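When I finally got Lợi Trịnh on the phone it was early evening where she was, and she was eating soup. She apologized for the soup, then told me where she had bought it, how far she had walked for it, and which of the two ladles I should ask for if I ever found myself in Binivano in November. I had planned to begin with the ferry timetable. We got there eventually.

Lợi writes and looks after a small visitor guide to Binivano and the river villages above it, and has done so since she moved there with one suitcase and a job at the Osier guesthouse. The guide now runs to 640 entries, every one of them a place she has slept, eaten or waited for a bus. "Mostly waited for a bus," she said, laughing. "I could write you a book on the benches."
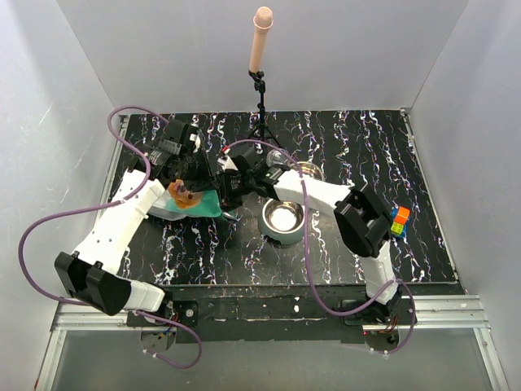 I asked her what people get wrong when they plan a trip up the valley, and she didn't need long to think. "They give it a day. They come up on the morning boat, they walk to the Awad bridge, they eat something, and they're looking at their watch by three. Stay over! Stay two nights if you can. The boat back is the same price whichever day you use it." She is fond of the Osier, naturally, but she sends plenty of people to Porkach instead, which is smaller and quieter and has 5 rooms over a bakery. (Ask for the back, she says, unless you like getting up with the bakers.)

The walk between the two villages takes about 20 minutes by the lower path and a good deal longer by the upper one, and she will defend the upper one to anybody. "You climb, yes. You complain a little. Then you come around the corner by the chapel and you can see all the way down to the landing, and people stop complaining."
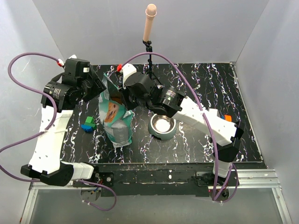
Her favorite part of the guide, I was surprised to hear, is the section on the river stones. The rock up there is dark, and visitors are forever asking her what to look for in it. "I tell them black with pale veins, a bit like that marbled tabletop, white and lavender and some brownish ones, and the lines mostly run one way." She keeps a few on her windowsill and knows which bend each one came from. She'd like visitors to leave the big ones where they are, please, and to stay off the gravel when the water is high.

Last season the guide's printed map went out to 2671 people, which still seems to astonish her. I wondered whether she worried about the valley getting too busy. She took a while over that one, and I could hear the spoon going. "A little, in summer. But in November you can have the whole upper path, and the lady at the landing has time to talk to you. So I keep telling people November." She told me to bring proper shoes and some small bills for the boat, and then she wanted to know when I was coming.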